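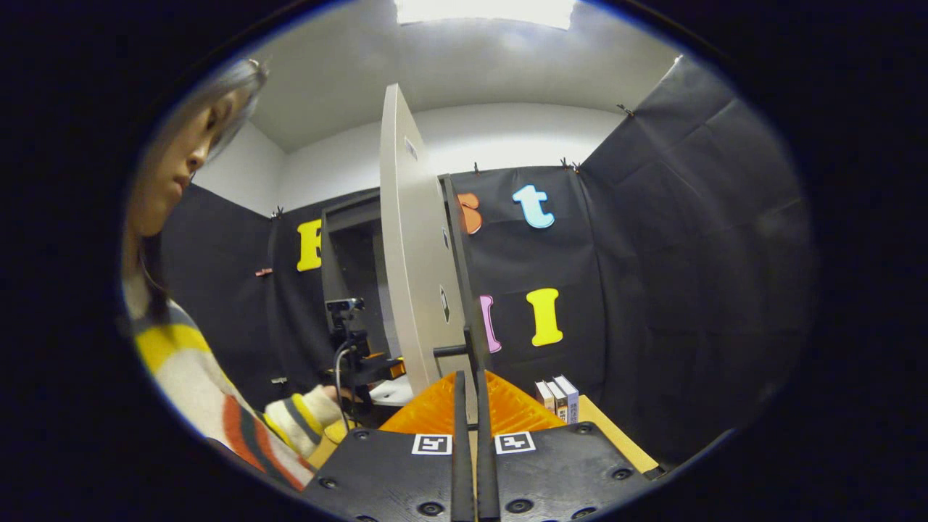
NEDELDEN | Arts & Making

Print this article | E-mail this article

Upright panels and bright sweaters: bench season opens at Skovura

The winter bench sessions are back at Skovura, and the workroom on Ramer Street hasn't been this lively since last spring! Doors opened Wednesday evening for the first session of January, and by 7 p.m. people were heads down over the tables with coats piled up in the hallway.

This season is all about panels – tall, flat boards that will become the sides of shelves and cabinets for the Sorensen reading room. One beige board was already standing upright in the middle of a worktable, held next to a dark gray post, while a woman in a wonderful chunky sweater striped in cream, yellow, gray and rust-red leaned in close over her work. If there were a prize for the best knitwear of the night, it would have gone home with her.

The room has been given a new look, too. Black fabric now hangs over the back walls, clipped along the top, and big foam letters are attached to it. It makes the place feel a bit like backstage at a school play, in the best way.

Skovura is hoping to finish 30 panels before the reading room reopens. That means measuring, marking, sanding edges and fitting hardware, and then a dry run of each unit before anything is carried across the street. The old shelves at Sorensen held 285 books, mostly paperbacks, and had developed a sag on the bottom row that regular readers will remember well. The new ones are deeper and go higher, with room at last for the oversized atlases that have been living on a windowsill.

Each session runs 90 minutes, with a break for coffee and whatever has been baked that week (Wednesday it was cardamom buns, gone in no time). No experience is needed. Beginners start on small offcuts and move up to a full panel when they feel ready, and there is usually somebody at the next table glad to lend a hand with the fiddly bits.

There are 2 spots left at the evening tables, and a waiting list for the Saturday morning group. Sign up at the Skovura front desk. Bring an apron – the sanding gets everywhere.

Print this article | E-mail this article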